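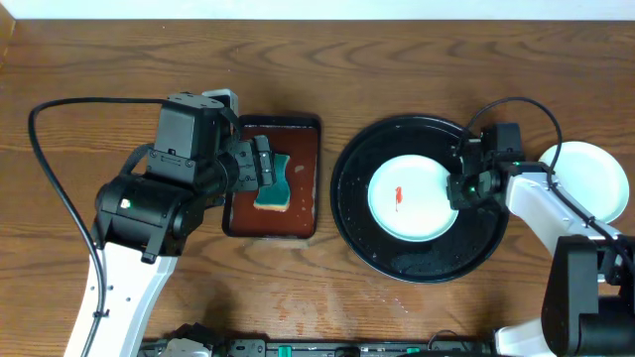

Two robot arms over a wooden tabletop.

Fladance for PC VR Receives Version 14 Update

NUKDALE, 29 December 2024 — Lurau has released version 14 of Fladance, its rhythm game for PC virtual reality headsets. The update is free to existing owners and installs through the game's launcher.

Version 14 replaces the note timing system. Input is now sampled separately from the display refresh, and hits are scored against the audio clock. The previous system, in place since September, tied scoring to the rendered image and could register late hits on slower graphics cards.

The update adds 10 tracks by the electronic duo Barbosa, bringing the song list to 255. Each new track has four difficulty levels. The custom song editor now accepts files of up to 600 seconds — longer files must be split before import.

"Players who set a manual audio offset should reset it to zero and run calibration again," said Rostam Esfahani, lead programmer at Lurau. "Old offsets will produce wrong results."

Scores set under earlier versions remain viewable on a separate leaderboard. Replays recorded before version 14 cannot be played back.

Press keys are available from Lurau on request.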